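Ticket: Label printer drops off network, canteen office
Opened by: Hanne Dalsgaard
Product: Zano desktop label printer, network model
Status: Open, waiting on supplier
Priority: Normal (was Low, changed by Hanne)

Hanne Dalsgaard, 8:40
The Zano has stopped taking jobs again. Light is green, queue on my PC says "printing" forever. If I switch it off and on it prints everything I sent, including the ones I gave up on, so I now have 42 allergen labels for a lentil soup we aren't making. Please don't tell me to restart it. I know how to restart it.

Bjarke Nørgaard, 9:15
Thanks Hanne. Does the printer get an address when it stops responding? Hold the feed button until it prints the config sheet and send me the line that says IP.

Hanne Dalsgaard, 9:31
It says 0.0.0.0. I'm guessing that's not good.

Bjarke Nørgaard, 9:50
It has lost its lease. I've reserved a fixed address for it on the router, so it will get the same one every time. Power cycle once and it should pick it up. Setting to Resolved.

Hanne Dalsgaard, 13:05
Setting it back to Open. It picked up the address and held it until lunch. I'm not convinced the address was ever the problem. Losing it looks to me like something that happens after the printer has already fallen over.

Bjarke Nørgaard, 13:20
Fair. Called Bundgaard, who sold us the unit. Their first line says this is a known issue fixed in the current firmware. I asked which issue, and they said "connectivity." I asked for the release notes, and was told they would be emailed. Updating firmware in the meantime.

Bjarke Nørgaard, 14:10
Firmware updated. Config sheet shows the new version. Sleep timer had gone back to the factory setting after the update, so I turned it off again. Test run of 40 labels went through without a pause.

Hanne Dalsgaard, 14:22
It always does the first 40. It's when you leave it alone and come back that it won't talk.

Bjarke Nørgaard, next day, 8:05
Checked the log. Printer stopped answering at 3:13 and never came back. Nothing else on that switch dropped. Release notes arrived from Bundgaard and the word network appears once, in the name of the product. So I don't know what they think was fixed.

Things I've ruled out, for whoever picks this up:
Cable. Swapped for a new one, same result.
Wall socket. Moved to the one by the fridge, same result.
Address conflict. Nothing else is using that address, checked twice.
Print driver. Printer doesn't answer a ping either, so the PC isn't involved.

Not ruled out: the switch port power saving, and the printer's own network card. Bundgaard suggested a Floston surge strip "for stability," at our expense. I've declined until they can say what it would stabilize.

Hanne Dalsgaard, 8:30
Can I at least print from the old one by USB? Lunch labels need to be out by 11. There's room for it on the table, next to the plate and the letters.

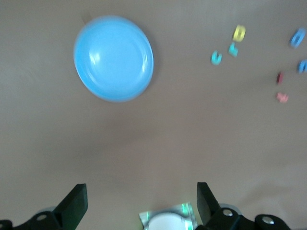
Lærke Holst, 8:44
I'd go for the switch before the printer. We had the same model on a Nokside switch in the other building, and it went quiet every night until I turned off the energy saving on its port. I can't promise it's the same fault, and it never lost its address the way yours does, but it takes a minute to try and costs nothing.

Bjarke Nørgaard, 8:58
Will try it. I'd be happier with this theory if the address symptom matched, but it beats the surge strip. Hanne, yes, USB is fine for the old one. The driver is already on your PC, pick the entry without "net" in the name.

Bjarke Nørgaard, 9:25
Energy saving off on port 13. Changed nothing else this time, so that if it holds we know why. I've set a ping to run every 70 seconds and write to the log.

Hanne Dalsgaard, 10:50
Old one is printing. Smudges a bit, but people can read it.

Bjarke Nørgaard, 16:15
Still answering. It has been this good before, so the ticket stays open. Asked Bundgaard for a replacement network card under warranty and they want to see the firmware version first. Sent it to them for the second time.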